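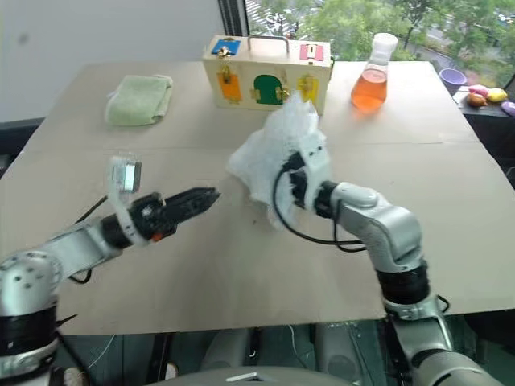 Bench two, Gratville: both arms over the cardboard, with the bag in the right gripper and the lock box, towel and flask at the back.

May 4, 2019

Gripper comparison, first full day

The laboratory began the comparison of the two gripper sets today. The parallel-jaw pair supplied by Jakley is fitted at present, and the Holora pair remains in its packing until the first set has been through the whole list. It was agreed at the planning meeting that neither set would be adjusted once its trials had started, and this entry records the state of the bench for that purpose.

The list is the same for both sets. It consists of the plastic bag, the towel, the flask and the lock box, taken in that order. The toy fruit and the purple bowl were kept on the side counter by the window and will be brought in only if time allows at the end of a session. Under the present timetable they are unlikely to be used before June.

Start of work was delayed by the cabling. The cable to the right gripper had been tied too short after the last service and pulled tight whenever the wrist turned inward. It was released and given a longer loop. The loop now hangs low over the table and will have to be watched during any movement close to the cardboard. The left cable was not altered.

The bag was the first item. It had been placed on the list at the request of the department, which considers thin plastic to be the commonest cause of failed lifts in the earlier reports. The Jakley fingers close flat against each other, and the bag was expected to slide out between them. In the first run of attempts it did so on several occasions, always when only a single fold had been taken up. When the operator lowered the gripper further and closed on a thicker bunch of material, the hold was firm and the bag could be carried across the table. The bag does, however, gather up over the fingers once it is held, and from the operator's position it becomes difficult to judge where the tips are. A note to this effect has been entered on the trial sheet under both 'grip' and 'view'.

The question of view deserves a fuller record. The head camera gives a good general picture of the table, the lock box included, but in the afternoon the window brightens the right side a great deal. The flask stands on that side. The orange liquid in it takes the light strongly, and the level was hard to read on the monitor at the exposure in use. The exposure was reduced by one step, after which the coloured doors of the lock box looked dull but could still be told apart. The small camera above the left wrist was of more help than had been expected. It is proposed that the Holora set be tried with the wrist camera in exactly the same place, even if the bracket has to be remade.

Towel: two lifts by the folded edge, both with the left arm. The first was clean. On the second the jaws took the upper layer only and the towel opened out, and it had to be folded again by hand. No fault was found with the gripper. The approach height had been entered wrongly, and the second lift has been struck from the count.

The flask was not attempted. It was decided that glass should wait until the closing force had been checked against the gauge, and the gauge is still on loan to Ding.

A short trial was made on the lock box towards the end of the session. The carrying handle presents no difficulty to the Jakley fingers. The brass fittings are another matter. Each of the five doors is fastened differently, and the finger tips are broad for the smaller pieces. The blue door was tried first and was not opened. The green one was then tried, with the same result. Narrower tips are listed in the supplier's catalogue under part 285, but fitting them would break the rule set at the beginning of this entry. The matter has been referred to the next meeting.

The controller recorded 1,514 commands over the day, of which 197 were repeats sent after a late reply. This is higher than the laboratory would wish. The repeats fell mostly in the first hour, before the network switch was restarted, and the log has been divided at that point so that the two parts may be read separately.

The seam in the cardboard near the back of the table has begun to lift slightly at one end. It is to be taped before the next session. The lock box should be returned to the same marks afterwards – centred, with the doors facing the arms.

Power to both arms was switched off at the close of work. The Jakley set remains fitted.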